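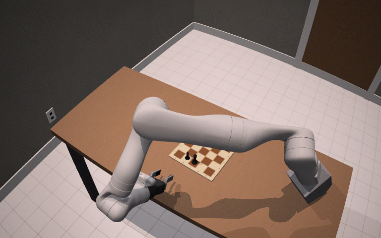
Thursday, September 10, 2020

Chess table again, all day. Do-yoon had Brurkametti up and running before I got in, so I went straight to the hand controller and started recording. We did 36 episodes by the time my wrist gave out, and 19 of them I'd let anyone train on. The rest are me wandering.

The task, so I remember in May what we meant by it: pick up the white pawn, put it on the square the prompt names, back off, open the fingers. Start positions are random now, which I asked for and then complained about all morning! With the pawn always in the same spot I'd gotten lazy, the arm knew the way and so did I, and every demo looked like every other demo. Gerd's policy learned that path beautifully and nothing else.

I drove mostly from the wrist view today. It's great once you're close and pretty miserable before that, because you have no feel for where the elbow is. Oi-ling drives from the room view and flips to the wrist at the end, and her paths are a lot smoother than mine. I tried it her way after lunch and kept overshooting.

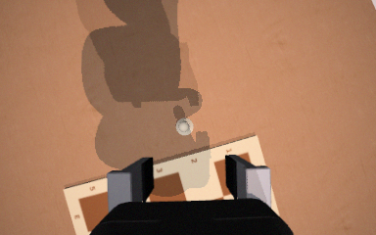 Wrist view. Fingers open, pawn off the board and still out past the tips.

Thing I learned the slow way: the shadow is useful. When I come down I can watch the gripper's shadow slide across the tabletop toward the gripper, and when the two get close I know I'm nearly down, long before I can judge it from the fingers. Jeanie says I shouldn't lean on that if the policy is going to see different lights. She's right, I suppose, but I'm the one with the controller in my hand, so I'm leaning on it. We should vary the light position between episodes and see whether my success rate falls off a cliff.

Controller settings, for whoever sits down next (Eilidh, I think):

Translation scale at 4. Anything higher and you'll swat pieces off the board.
Rotation locked until you hold the side button. Leave it locked for the approach.
Recording at 10 Hz. Do-yoon wants more, we'll argue on Monday.
If the arm lags behind your hand, stop and let it catch up. Don't chase it.

That last one cost me a whole run of episodes before lunch. I'd push, nothing would happen, I'd push more, and then the arm would do both pushes at once and plow into the tall pieces.
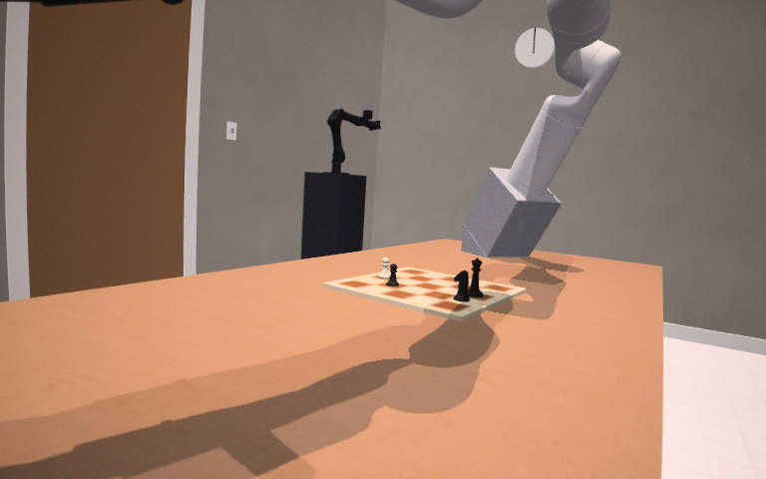 Tall pieces are their own headache, by the way. A pawn you can come at from nearly any side, but with a queen and a knight standing close together there's only so much room for fingers, and I kept turning the wrist the long way around to get a clean angle. The long way looks awful on playback — the arm swings out, thinks about it, swings back. I cut those. Gerd thinks I should leave a few in so the policy sees what recovering looks like, and I said fine, but put them in a separate folder with a label, please. They're under "detours" for now.

Also need to decide what counts as done. I've been ending the episode when the piece is down and the fingers are clear. Oi-ling goes on and brings the arm back out over the table before she hits stop, which makes her episodes longer and her endings much more consistent. 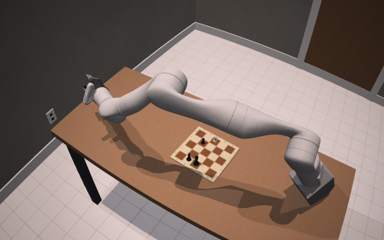

So I'm switching to her way starting tomorrow, and I'll redo the endings on today's keepers if Do-yoon can get resume-from-state working. He says it almost works. The joint positions come back fine but the pieces get dropped in from slightly too high and the pawns tip over.

Left to do: rename today's folder (it still says "test"), send Jeanie the controller notes, ask Eilidh which hand she uses. The side button is lousy for lefties and I'd like to remap it before she starts.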